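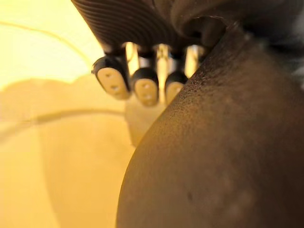 Wrist camera view: three-finger hand with pale fingertip pads, block behind the fingertips.

Contact Work with Multi-Finger Hands: Frequently Asked Questions
Rallmont Robotics Laboratory, Safety and Practice
Last revised 18/06/2018

Which work does this page cover?
Any task in which a person may touch a powered hand, on purpose or in passing. Handing over parts, guiding the fingers and resetting objects inside the reach of the arm are all included. Fenced cells are covered by the Plida cell rules.

Do I need a separate risk assessment for each hand?
Yes. An assessment made for a two-jaw gripper does not carry over to a hand with jointed fingers. The gaps between fingers and the exposed rods at the knuckles are separate pinch points and must be listed one by one on Form 811.

What speed applies near a person?
The hand may travel at no more than 300 mm/s in shared space. Outside shared space the lab limit is 400 mm/s for all contact-rated tasks. The limit is set in the controller, under the supervisor password. A limit set in a task script does not count.

Is there one force limit for the whole body?
No. The lab limit for a fingertip resting on the forearm or upper arm is 20 N. Contact with the face, neck or throat is not allowed at any force. For other areas, ask before you start.

The fingertip pads are soft. Can I use a higher limit?
No. Pads spread the load but the limits above already assume them. If a pad is split, loose or missing, stop and tag the hand out. The rim around a pad is hard and is treated as an edge.

What about bare skin?
Short sleeves are fine. Remove rings, watches and bracelets, and tie back long hair. Wipe the pads before each new person and again at the end of the shift. Do not use solvent - it hardens the pad material.

Can I rely on the wrist camera to detect a person?
No. The camera is not a safety-rated device. At close range an arm can fill much of the view and hide a finger or the object being grasped. The operator must have a direct line of sight to the hand and one hand on the enable switch.

How should cables be routed?
Clear of the full sweep of the fingers, with slack taken up at the base. Run the motion once at low speed and watch the cables, not the screen.

Who signs off a new task?
Kamol Tanasarn for the Herrera and Edance benches, Markos Christodoulou for everything else. Sign-offs lapse at the end of December and are not renewed automatically.

What has to be reported?
Any contact that was not planned, including contact that left no mark. Save the log before restarting the controller.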